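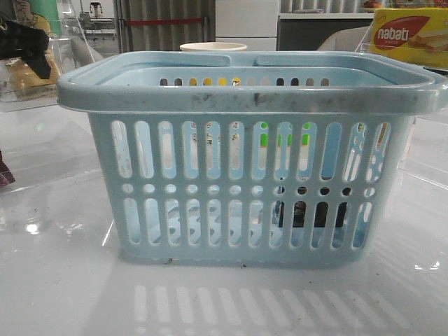 Part 2. Getting your basket ready

Okay, the box is open and the paperwork is in the recycling, so now we get to the basket itself. I'm writing this section for the blue one with the two fold-down handles, the kind we hand out with the Caldeira starter kit. If you're bringing your own from home, most of this still works as long as the handles move and the walls have holes in them.

Please do this part on a smooth, flat surface. Not the couch, not your lap (I've tried both). A shiny tabletop is great since you'll see every crumb that falls out.

Cleaning the rim

A lot of our baskets have been around a while, and the rim is where it shows. That thick rolled edge picks up gray smudges and dark scuffs all along the front, and people write to me thinking they got a bad one. You didn't! Some of it wipes off and some of it is there for good.

1. Leave the handles folded down flat for now. They should lie against the rim, with their inner ends almost meeting in the middle and a small gap between them.

2. Fill a bowl with warm water and add 2 drops of dish soap.

3. Wipe the rim with a soft cloth, going all the way around the outside and then back along the top. Get your finger under the curl too, where the dust loves to sit.

4. For dark marks that don't budge, lay the wet cloth over them for 5 minutes and wipe again. A little baking soda on the cloth is fine.

5. Lift both handles, wipe the strip they were hiding, and fold them back down.

Caution: no steel wool and no scouring powder. Jucélia Vasconcelos, who put together the first version of this guide, scrubbed one with a steel pad and it came out cleaner for a day and then grabbed dirt twice as fast.

Cleaning the holes

There are tall slots up top, a row of little round holes under those, then the shorter slots. Near the corner the pattern changes to a bunch of small round and oval holes, and that corner is the fussy bit.

6. Take the basket to the sink and rinse it from the inside, so the water pushes everything out through the walls.

7. Run an old toothbrush up and down the slots. For the round holes use a cotton swab, or a bottle brush if yours is skinny enough – mine isn't.

8. Shake it, turn it over on a towel, and give it 35 minutes. If the towel is still getting wet after that, give it 10 more.

Note: wipe the table while you wait. Little specks always end up near the base and you don't want to set a clean basket down on them.

Checking the handles

9. Raise one handle, then the other. Each should swing up and fold back down without you forcing it.

10. Hold both handles together over the middle and lift the empty basket a few inches. It should hang level. If it tips, one handle probably isn't seated, so fold it down, press gently where it joins the rim, and try again.

Caution: don't carry a full basket by one handle. For anything heavy (jars, books, wet towels) put your hands under the rim at both ends and skip the handles altogether.

Before you load it

You can see right through these walls, so keep that in mind when you choose a shelf. If you don't want your stuff on show, line the basket with a dish towel or a Gusberg liner, size medium. Small things like clothespins need a liner anyway, or they poke out of the slots and catch on your sleeve.

Also, the basket is narrower at the bottom than at the top. Measure your shelf against the rim and leave yourself room to get your fingers in at the sides. Loading and labels are in Part 3.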